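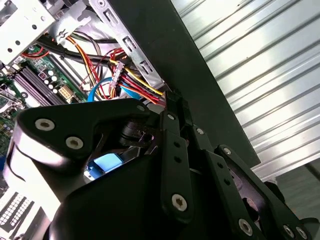
Desktop with the case open.

**Ticket 614**
**Subject:** Nightly export from Trodum never finishes, lock file left behind
**Opened by:** Kevin Alvarado, parts counter
**Assigned to:** Vitalii Bilyk
**Date:** 14 October 2026
**Priority:** Normal

## Problem as reported

The Trodum inventory export is scheduled for 1:30 a.m. It writes to the EXPORT share on the office server (BROLTEN). Staff come in and find that the price list on the counter screens is from the day before. In the share there is a partial CSV and a file named export.lck. If somebody deletes the lock file and runs the export by hand, it completes in 9 minutes and the counter screens update.

Failing every night since last week. No error on screen.

## Setup

- Trodum server module runs as a Windows service on the desktop
- Export is started by Task Scheduler, not by Trodum's own timer
- Destination is a mapped drive, X:
- Tello (the label program) reads the same CSV every morning at 6:00
- Wired network, switch in the hall closet

## Log

**8:40** — Checked Task Scheduler. Last run result is 0x41306, task terminated. So the task is being stopped by something. It isn't crashing.

**8:55** — Looked at the task settings. "Stop the task if it runs longer than" is set to one hour. That was set when the task was created in April and has not been touched. An hour should be plenty for a job that takes 9 minutes by hand.

**9:10** — Ran the export by hand while logged in as the local admin. Finished normally. File size matches the old good ones.

**9:25** — Ran the same task from Task Scheduler with "Run." It uses the service account svc_export. Started fine, wrote the header and the first rows, finished in 9 minutes. So it is not permissions and not the account. The problem only shows up at night.

**9:50** — Disk space on BROLTEN is fine. Share quota is off.

**10:15** — Pulled the event logs from both machines for 1:00 to 3:00 a.m. On the desktop there is nothing of interest except a string of SMB client warnings, starting at 1:34. On BROLTEN the Plumeck backup starts at 1:30. I did not know Plumeck was scheduled for that time. The last note I have says 11:00 p.m.

Left a message on the ticket asking whether anyone changed the backup schedule.

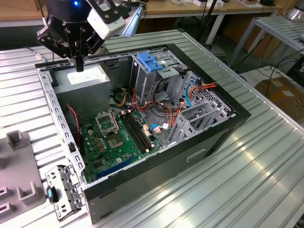 Kevin Alvarado wrote back that the backup was moved last week, on the phone with Plumeck support, because the 11:00 run was slowing down the late orders. He did not think it would touch the export, as the two programs have nothing to do with each other. He also asked if the counter could keep using yesterday's prices for one more day if needed.

**10:50** — That fits the dates. Told Kevin yesterday's prices are no longer in use, today's manual run went through and the screens have it.

**11:05** — Checked what Plumeck does with the EXPORT share. The share is in the backup set, and "Hold open files until snapshot completes" is turned on. With that setting Plumeck blocks writes to any file it finds open. The export has its CSV open the whole time it runs, so it sits there and waits. The backup takes longer than an hour, Task Scheduler ends the export at the one-hour limit, and the lock file stays.

**11:30** — While on BROLTEN I noticed the network card was linked at 100 Mbps. It should be gigabit. That explains why the backup runs so long, and probably why the late orders were slow in the first place. Replaced the patch cable between the server and the switch. Link came up at 1 Gbps.
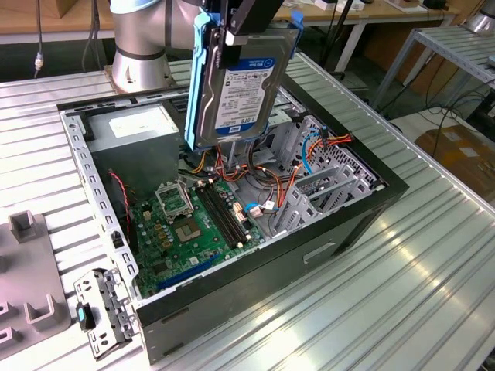 The faster link alone would not fix the export, though. Even a short backup would still overlap with it by a few minutes, and the hold setting would still block the file. I made the following changes:

1. Moved the Plumeck backup to 3:00 a.m.
2. Took the EXPORT share out of the hold rule. It is still backed up.
3. Added a line to the start of the export script that deletes export.lck if it is older than two hours.
4. Left the one-hour limit as it was.

**1:15 p.m.** — Test. Started a Plumeck backup by hand, waited until it reached the EXPORT share, then started the export task. Export finished in 9 minutes, no lock file left, result 0x0. Backup finished too, with no skipped files.

**1:40 p.m.** — Opened the new CSV in Tello and printed one sheet of 16 labels. Prices match Trodum.

## Still open

- Have not seen an overnight run yet. Kevin will look at the file date on X: when he opens and post it to the ticket.
- The old patch cable is in the bin under my desk, marked bad. I have not tested it.
- The schedule sheet taped inside the closet door still says 11:00 p.m. for Plumeck. Needs to be reprinted.

**Status:** Pending overnight run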